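Section 4: Setting up a pop-up event

4.1 Before you start

Trullent Events lets you run guest check-in, timed sessions and follow-up messages for a brand event from one account. You need a Manager login to create an event. Staff with a Host login can check guests in but cannot change the schedule.

Have the venue address, session times and brand artwork ready. Artwork must be approved in the Library before it can be added to an event page.

4.2 Creating the event

1. Open the Events tab and select New event.
2. Enter the event name as guests will see it. Internal campaign codes go in the Reference field, which is not shown to the public.
3. Choose a venue type: Shop, Street, Hotel or Other.
4. Enter the opening and closing times for each day.
5. Select Save draft.

Note: A draft cannot be seen by guests. It stays in the Drafts list until you publish it or delete it.

4.3 Adding sessions

1. Open the draft and select Sessions.
2. Enter the session length in minutes. The default is 20.
3. Enter the guest limit. For a Street venue the limit cannot be set higher than 27.
4. Tick Allow walk-ups if you want to hold places for guests without a booking.
5. Select Build schedule and check the list of start times.

To remove a single session, open it and select Close to bookings. Guests who have already booked keep their places until you move them.

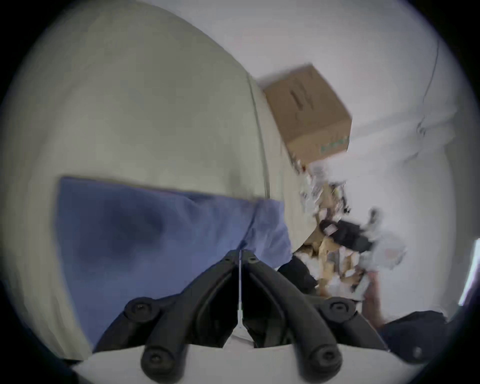

Black gripper with two curved jaws

4.4 Check-in

1. Sign in on the check-in tablet with a Host login.
2. Select the event, then the current session.
3. Scan the guest's code or search by surname.
4. Confirm the number in the party and select Admit.

If the tablet loses its connection, carry on checking guests in. Records are held on the tablet and sent when the connection returns.

Caution: Do not sign out while records are waiting to be sent. Signing out clears them and they cannot be recovered.

4.5 Follow-up messages

Messages go only to guests who ticked the contact box when booking. To set one up, open Messages, pick a template and choose a send time. The earliest send time is 11 am on the day after the event.

Send a test to yourself first. Links in the Kollstead and Tolon templates need to be replaced with your own.

4.6 Closing the event

Select Close event once all tablets show No records waiting. The attendance report then appears under Reports.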